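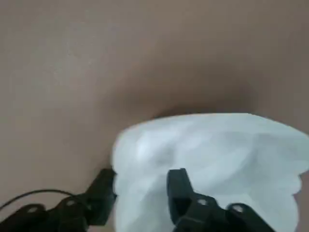
*White cloth in the gripper, wrist camera view*

**Budgeting for a first towel-handling arm: what am I forgetting?**

Posted by Yolanda Mahmoud

Hi all! I help run a small linen service (mostly salons and two gyms) and we're finally getting serious about putting an arm on the sorting table. I've been reading this board for months and I'm so excited to have a real budget line to play with next year.

The job is simple to say: pick one white towel out of a heap, move it to the folding station, go back for the next. The picture is the kind of grab I mean, two black fingers with the cloth bunched up between them. We'd want a camera at the wrist like that too.

So far my spreadsheet has the arm, a two-finger gripper, the wrist camera, a table mount and a laptop we already own. I'm looking at the Fulum arm with either the Fulum gripper or the Pruvard one. What do people always leave out? And is it worth paying extra for soft fingertips if all we handle is cloth? We'd like to order in December if the numbers hold up.

---

**Ingrid Castellanos**

Oh, this is a fun one! We went through the same thing with bath mats and hand towels, and I'd happily do it again (with a better spreadsheet).

Put these on yours before you price anything else:

- Spare fingertips, at least two sets. Ours cost $62 a set and the first ones wore out faster than I'd planned for.
- Spare camera cable, plus clips to route it. On a wrist camera the cable flexes all day long, and in your picture you can see one curving over near the left finger. Leave slack for the full turn of the wrist and then go through every pose slowly by hand.
- Lighting. White cloth on a plain brown surface like yours is a great start, the contrast is lovely, but look at the soft shadow above the cloth. We bought a wide diffuse panel for $118 and it was the best money in the whole project.
- Guarding or a scanner, and somebody's time to do the risk assessment. Get a quote for this early. Mine came in late and ate the contingency.
- Your own hours! I logged 272 of them before the cell ran a shift without me standing next to it. Even at a modest rate that's real money, so write it down where your boss can see it.

About soft tips: I'd start with the plain ones. Blocky fingers pinch folds pretty well. Where we struggled was picking up two towels at once, and softer tips did nothing for that. If you have money left, spend it on a second camera looking down at the heap.

Ask Fulum whether the gripper price includes the mounting plate. Ours didn't.

---

**Vaughn Ridgeway**

just rent one first. Esposito does monthly and they let you put part of it toward buying

---

**Reginald Zamora**

Agree with most of Ingrid's list, and I love seeing laundry people on here. One thing I'd change is the order. Get the gripper on loan before you commit to an arm, bolt it to anything, and close it on your own towels, damp ones included if you ever sort damp. Thick terry and thin salon towels behave like two different products. Check the opening width against your thickest bunched towel too.

I've used the Pruvard and liked it, but budget for their adapter if it's going on a Fulum arm, and ask for the lead time in writing if December matters to you. Please post what you end up buying!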